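Search the Granari Help Pages Search Clear

We use cookies to remember your language and your table size. Accept Settings

Granari Sorting Table Guide
Section 3: Baskets, labels and the first sort

By now your table should be standing level and you have, I hope, had a cup of something. This section is the pleasant part. You'll set out the baskets, write the names on the tabletop and clear away whatever has landed there during the week (in our house that means fruit, string, tape, batteries and one glove).

What you need: a clean white tabletop, one shallow wicker basket for each kind of thing you keep, a thin black marker and a soft cloth.

1. Wipe the tabletop and let it dry all the way. Ink put on a damp top will feather, and you'll be looking at it for a good long while.

2. Turn each basket upside down over the sink and give it a few pats. Wicker holds on to crumbs and little bits of the weave, and a few flecks left in the bottom do no harm at all.

3. Set the baskets near the ends of the table and leave the middle open. The Nông basket, which most of you will have, is happy lying lengthwise or across.

4. Write the name on the table, close to the basket it belongs to. Small lowercase letters are plenty. We like plain words such as "fruits" or "tools", and Diệp Tạ, who wrote the first edition of this guide, always said to pick the word the youngest person in the house would use.

Note: Try the marker on the underside of the table first. Some pens wipe off with a dry cloth and others need a drop of rubbing alcohol.

5. Put everything that needs sorting in the open middle, spread out so that you can see each piece by itself.

6. Start with the fruit. Lay it in the basket in a single layer, softest pieces last.

7. Go on to the household things. A roll of packing tape should lie flat, well away from the fruit, until it has a basket of its own. It's easy to pick up by the hole in the middle, and your fingers stay off the sticky edge.

Caution: Don't load a basket with more than 8 pounds. The rim will take it for a while and then begin to lean.

Caution: Never keep glue, tape or cleaning supplies in a basket labeled for food, even overnight.

8. If something has no basket, leave it where it is and finish the rest. You can write another label afterward, when you know what you have left over.

Once a month or so, lift the baskets, wipe underneath and go over any letters that have faded.

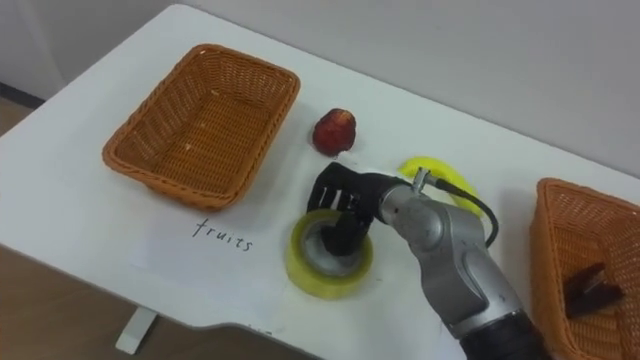
Shahzad Virk: We gave up on keeping soft fruit and apples together, even in one layer. The berries now get a small dish with a paper towel under them, and I wrote "eat today" next to it. Could you say in step 6 how long fruit can sit out in January with the heating on? Ours goes wrinkly by the third day.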